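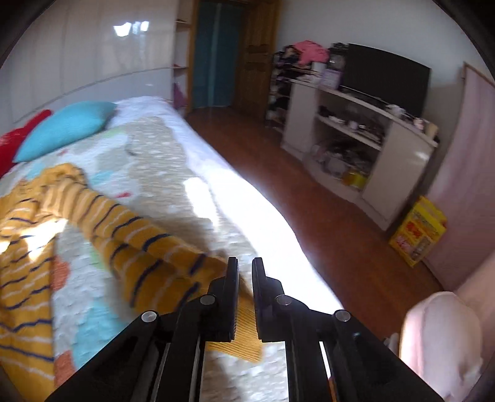
Care Labels Should State Shrinkage

By Kamran Janjua
13 Apr 2025

A care label on a knitted garment gives the buyer a set of instructions. It gives the maximum wash temperature, whether the garment may be tumble dried, whether it may be ironed and how hot, whether bleach is allowed, and whether a dry cleaner should be involved. It does not give the outcome of following those instructions. A person who washes a sweater exactly as directed has no printed information on how much shorter the sleeves will be afterward.

I think this is a defect in the label, and one that could be fixed at low cost. The missing figure is dimensional change after laundering, expressed as a percentage in length and a percentage in width. For a large share of the knitwear on sale, somebody in the supply chain already has that figure. It is measured on the fabric, usually at the mill, often again on a finished sample, and then it goes into a folder.

I spent eleven years in textile testing, most of them on knits, and my view is colored by that. I have filled a good many of those folders.

How the number is obtained

The procedure is dull. A specimen is conditioned at a set temperature and humidity until its moisture content is stable. Reference marks are placed on it in both directions, the distances between them are measured, and the specimen is washed and dried by a stated method. It is then conditioned again and measured again. The difference is divided by the original distance. A negative result is shrinkage and a positive one is growth. Woven shirting behaves fairly predictably. Knits do not, and a plain jersey can lose length while gaining width in the same wash, because the loops relax toward a shape that the machine and the finishing line pulled them out of.

This relaxation is the part shoppers tend to misunderstand. Most cotton knits do not shrink because the fiber gets smaller. They shrink because the fabric was under tension when it was knitted, again when it was dyed, and again when it was dried on a frame. Water and agitation release the tension. A mill that dries its fabric wide and long gets more yards from the same weight of yarn, and the customer returns those yards in the laundry room. Compacting the fabric before cutting removes much of the effect, costs money, and reduces the yardage. Under the present label, a garment from compacted fabric and one from stretched fabric carry identical symbols.

Wool adds felting, which is a different mechanism and is not reversible. I leave it aside here except to note that the argument for a printed figure is stronger for wool.

What the current label tells the buyer

The symbols are limits. The number in the washtub is the highest temperature at which the maker accepts that the garment should survive. "Survive" is generously interpreted. In commercial practice, a buying office sets a tolerance, and a garment inside it passes. Two sweaters can both pass with very different results in the customer's hands, one at the edge of the tolerance and one well within it.

The tolerance is not printed. The result is not printed. The buyer gets the limit and is left to infer that respecting it will keep the garment the same size. This inference is wrong often enough that many households have invented their own rules to deal with it: everything cold, nothing in the dryer, children's tops bought a size up. Those rules are expensive in their own way. The dryer goes unused for garments that would have been fine, and the sweater that really needed to be dried flat gets hung on a rack with the rest, where it grows.

Growth deserves more attention than it gets. A heavy knit hung while full of water will lengthen under its own weight, and the stripes on a striped body make the distortion easy to see, since the lines sag between the side seams. The label may say "dry flat," or show the corresponding symbol, which in my experience few adults can identify. A printed figure for flat drying beside one for line drying would explain the instruction better than the symbol does.

A small comparison

Last October I bought 3 children's striped pullovers in the same nominal size, from Stametti, Ukier and Tarar. All were labeled as cotton, all carried the same wash symbol, and all allowed tumble drying at low heat. I marked and measured them at home, washed and dried them as directed, and measured again after a day on the shelf. I make no claim for this as a laboratory result. My spare room is not a conditioned atmosphere, and one garment from each maker is not a sample.

The Stametti pullover lost a little length, an amount I would have had trouble noticing without the marks. The Ukier lost enough in the body that it would be a different size on the same firm's chart. The Tarar lost less length than the Ukier and gained width, so that it came out boxy, with sleeves that no longer matched the shoulder. Each garment had been treated correctly. The Stametti cost the most, though not by a margin that would have told me anything. I could not have ranked them in the store by price, by hand feel, or by anything on the label.

I wrote to all the makers to ask for the tested figures. Tarar did not reply. Ukier sent a paragraph on its commitment to quality. Stametti sent the figures within the week, in a scanned sheet from its mill, with the test method named and the number of wash cycles given. The values were a little better than mine, as one would expect from proper conditions. The sheet already existed and sending it took one person a few minutes.

Objections

The first objection is cost. A label is a small piece of printed tape, and every added line makes it longer. This is a real consideration for garments sold into many markets, where the label is already a booklet sewn into the side seam. Two short percentages would fit on the line that carries the fiber content. The testing cost is mostly already paid. Where it is not, it falls on makers who are currently selling garments without knowing how they launder, and I am comfortable with that.

The second is variation. Fabric from the same mill, to the same specification, will differ from batch to batch, and a maker may not want to print a number that one customer in a hundred can disprove. The answer is to print an upper bound. Makers of other goods manage to do this. A paint can states coverage as a range, and a lumber yard sells boards to a tolerance that everyone in the trade can recite. "Length change up to" followed by a figure is a perfectly ordinary statement, and a maker whose process is poorly controlled would have to print a larger one.

The third is that customers will not understand it. I have less patience with this. A percentage is easier to interpret than a circle inside a square. Anyone who has bought a size up "to allow for shrinkage" is already making the calculation with the key input missing.

A fourth objection, which I heard from a former colleague, is that domestic machines vary so much that no laboratory figure will match what happens at home. She is partly right. Load size, water level, spin speed and the actual temperature all differ, and the dryer is usually the largest source of difference. The same complaint applies to mileage figures for cars, which remain useful for comparing one car with another. Ranking is the main thing the buyer needs, and ranking is fairly robust to the machine.

Where I am less sure

I do not know how many wash cycles should be behind the printed value. One cycle flatters fabrics that relax slowly. A longer series costs more and delays the paperwork, and most of the change in a cotton knit occurs early. Five would be my preference, and three would be tolerable. The number of cycles should be stated on the label in either case, or the figures from different makers will not be comparable and the exercise will be wasted.

I am also unsure whether the requirement should be mandatory from the outset. The textile archive at Skesulach holds a run of mill specification cards, 263 of them when I last used it, and a good number carry a shrinkage allowance printed for the retailer, presumably to be passed on across the counter. As far as I could find, there was no rule behind it. The mills printed it because the shops asked. It disappears from the later cards without comment, as finishing treatments improved and the allowance came to be treated as a solved problem.

That history could be read as an argument for leaving the matter to trade custom. I read it the other way. Customs that depend on the shop asking will lapse when the shop and the customer no longer speak, and most knitwear is now bought from a screen, where nobody is standing at a counter to be asked.

A reasonable start would be the product page. It has no seam, no tape, and no limit on length. It already carries the model's height, the fiber content, and often a paragraph on the mood of the collection. A line giving dimensional change, the drying method and the number of cycles could be added from the existing test sheet. Stametti has told me it is considering this for its children's range, and I have asked it to include the width.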